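ok so the great paperwork sort has reached the low cabinet by the window and I need to talk about it or I will go back to eating crackers over the sink

background for anyone new: I have been doing one piece of furniture per evening. Desk is done. The hall drawer is done (I found 17 takeout menus in there, three of them for places that have closed). Tonight is the cabinet

the plan comes from Darlene Hawthorne, who used to run an office and can find any piece of paper she owns in under a minute. She told me to empty the whole thing first, wipe it down, and only then decide what gets to go back. I usually shuffle stuff from the left side to the right side and call it a night

emptying it took a full podcast. Shredded 126 pages. The shredder got so hot I had to give it a rest and go fold towels

things I kept for years for no reason I can come up with: the manual for a phone I dropped in a lake, a warranty for a blender my sister has, every single envelope the bank ever mailed me. Not the letters. The envelopes!!

wiped the inside with a damp rag and a drop of dish soap, then dried it right away with an old T-shirt. It looks so much nicer with nothing in it that I kind of wanted to leave it that way and put the papers in the car

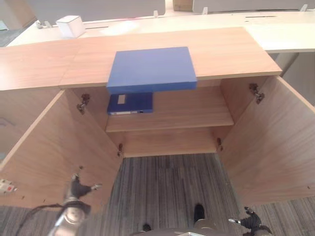 Doors open, navy box on the shelf, big blue one still up top waiting on a decision

so the navy one is taxes and house stuff. It has a label and it stands up on its edge so I can grab it without moving anything else. Very pleased with that one

the big blue one is my problem child. It's everything medical plus the car plus a folder I labeled "misc important" in July, and I'm scared of that folder

option one: it goes in the bottom, under the shelf. Tons of room down there. But then I have to get on the floor every time I need the car registration and my knees have opinions

option two: split it into two smaller boxes and put them next to the taxes. Manon Lavoie says this is the correct answer and that I'm stalling. Manon is right on both counts

small note on the doors - I tightened the hinge screws while it was all empty and they swing so much better now. Two minutes with a screwdriver. I put that off since we moved in

update: opened misc important. It was 50 percent birthday cards and I read all of them sitting on the rug, so there goes the schedule

ok decision made, splitting the box tomorrow after work. If anybody has a label maker they like, please tell me which one, my handwriting on a spine looks like a ransom note

bookcase is next. Pray for me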